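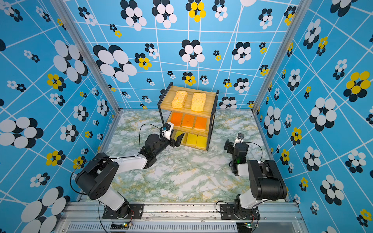

Wirkulent gallery: shelf tasks with two arms

Our group at Stundholm studies how much demonstration data a two-arm policy needs before it can work on a crowded shelf. The dataset has 641 demonstrations, all with sponges and other light objects. On this page we collect pictures from the work, with short notes. The paper draft and the training settings are on the Dinsa project page.

Printed walls and floor

The flower pattern covers the back and both sides of the cell, and the floor has a marble print. We wanted to know if a policy trained in front of a busy background would still find the object. In our tests, changing the wall print cost less accuracy than changing the height of the shelf. We did not expect this result and we repeated the comparison in October with the same outcome.

Neighbors on the same board

Sponges that stand side by side are difficult for a parallel gripper, as the fingers need a gap. The policy trained with wrist cameras made 37 correct grasps from 46 trials on the bottom board. Without the wrist view, most errors were at the left and right ends of the row. The position of the second arm was recorded too, also for the periods when it only waits.

Low compartment, both arms

One gripper reaches into the front of the lower shelf, next to an orange object. The other is on the floor side, at a folded orange sheet. Thin material is the hardest part of our set – it changes shape between one grasp and the next, and a position learned from one demonstration is of little use for the following one. 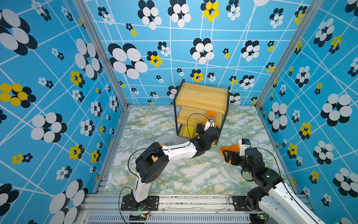 What we compare next

We train three versions of the policy: one with the fixed view only, one with the wrist views only, and one with all of them. The colleagues in Hekotcombe will repeat the shelf tests in their own cell, with plain gray walls and the same arm spacing. Their numbers will be added to the results table when the trials are complete.

Pictures on this page may be used for teaching if the Wirkulent project is named.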